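Shop Notes > Small Shop > Stick and MIG Tips

Small garage welding tips, the running list

Updated February 23, 2026

Been adding to this page whenever something goes wrong out there. No real order. Skip to what you need.

Ground clamp first. Always. If the arc sputters and wanders, don't touch the dials yet. Go look at the clamp. Paint, rust, mill scale, a bit of old spatter under the jaw – any of it will do it. Grind a bright spot the size of a quarter and clamp there. Fixed more bad welds for me than any setting ever has.

Clamp to the work, not the table, when the work is small. The table is fine for bigger stuff sitting flat. Small bracket rocking on three high points, no.

Spring in the clamp gets weak after a few years. Cheap part. Replace it. I put a brass Peltum on mine, heavier than it needed to be, no regrets.

Extension cords

Short and fat. 10 gauge if you're running a 120 volt machine any distance, and uncoil the whole thing before you strike an arc. A coiled cord gets warm, then it gets hot. Feel it after five minutes. If it's warm to your hand it's too thin or too long. Don't share the circuit with the compressor either. Compressor kicks on mid bead and you'll see it in the weld.

Best thing is an outlet right where you weld. Had an electrician put in a 50 amp one by the side door. Should of done it the first year.

Wire

Flux core rusts. Sounds dumb but leave a spool on the machine over a damp winter and look at it in March. Orange dust in the liner, wire sticking, birdnest at the drive rolls. Take the spool off, zip bag, desiccant pack, bring it in the house. Costs nothing.

If it already has light rust on the outer wraps, pull off a few yards and toss them. If it goes deeper than that, toss the spool. I know. Toss it anyway.

Drive roll tension: back it off till the wire slips, then come up half a turn at a time till it doesn't. Test by feeding against a block of wood at an angle. Wire should curl, not stall. Too tight crushes flux core and then you get dust again. Knurled rolls for flux core, smooth V for solid. Check which side of the roll is facing in, they flip.

Contact tips. Buy the bag of them, not the card of two. When the hole goes egg shaped the arc gets jumpy. Swap and move on.

Stick rods

7018 wants to be dry. An opened can in a garage is not dry. Some people use an old fridge with a light bulb in it, fine for keeping dry rods dry but it won't bring back wet ones. That takes a real rod oven and whatever temp the maker prints on the can. For gates and trailer patches I use 6011 and 6013 and don't worry so much. Anything that matters, fresh can.

Mark the rod ends with a paint pen if you dump different kinds in one tube. The printing rubs off.

Storage, where I've been lazy

Everything small used to live on the bench and the bench is where sparks land. Now anything that burns or melts goes behind a closed door, up high, away from the table. Rags, aerosol cans, the good gloves, spare lenses. Old kitchen cabinets are perfect for this, people give them away when they remodel. Screw through the back rail into studs, not just drywall, because boxes of rod are heavy.

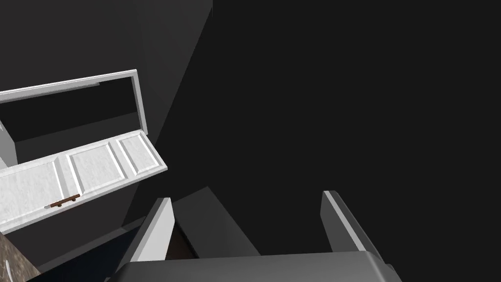 Lenses get their own shelf. Clear cover lenses scratch if they slide around loose so stand them up in a recipe box with a sheet of paper between. Same with the magnifiers. Keep the batteries for the hood in there too, the right size, written on the lid. You will forget the size.

Anti spatter spray does not go near the heater. Neither does brake cleaner, and brake cleaner does not go near welding at all. Chlorinated kind plus arc makes a gas that can kill you. Read the can. If you're not sure what's in it use acetone, let it flash off all the way, and put the can in another room before you start.

Clamps and magnets

Magnets are for tacking. Take them off before the full bead or the arc blows sideways and the magnet cooks. Wipe the filings off with tape, or a wad of putty.

You need more clamps. Copper bar behind a thin edge soaks up heat and weld won't stick to it. Hammer flat a piece of copper pipe, done.

Tack opposite corners, check square, tack the other two, check again. It will pull toward the weld – every time. Preload it a hair the other way if you've done a test piece and know how much.

Thin stuff

Dots, not beads. Trigger on, off, let the red fade, next dot. Skip around. Body panel will warp if you chase a line across it. Wet rag after is a fight I'm not having on this page, I let mine cool by itself.

Hood

Check the auto dark outdoors before you trust it, glance toward the sun and it should go. Never look at the sun through it for any length, just a flick. Clean the sensors, there's two or four of them on the front and soot builds up. My Trakik hood has a grind mode switch on the outside that gets bumped. Put a strip of tape over it.

Cotton or leather. No polyester. Cuffs down, pants over the boots.

Grinding

Guard on. Two hands. Flap disc 60 grit does most of it, save the hard wheel for big lumps. Stand so the sparks go at the floor and not at the car. They pit glass, ask me about the windshield.

A little steel tray under the vise catches the worst of it. Dump it when cold.

After

Gas off at the bottle, bleed the line, then power. Leave the fan running. Sit in the shop a half hour before you lock up, sweep, put stuff away, sniff around. Smolder in a corner can take its time. Bucket of water and an ABC extinguisher by the door, 7 steps from the table and nothing stacked in front of it.

Write your settings down. Wire size, metal thickness, volts, speed. Sharpie on the inside of the machine door. Mine is a mess but I can read it.

More to come on aluminum when I get any good at it.

Related
Picking a first welding table
Starotetti cart build, with cut list
Flux core or solid wire for fence work
Hauksdóttir gloves after one winter
How to read a duty cycle label

Contact | © 2026 Shop Notes | Back to top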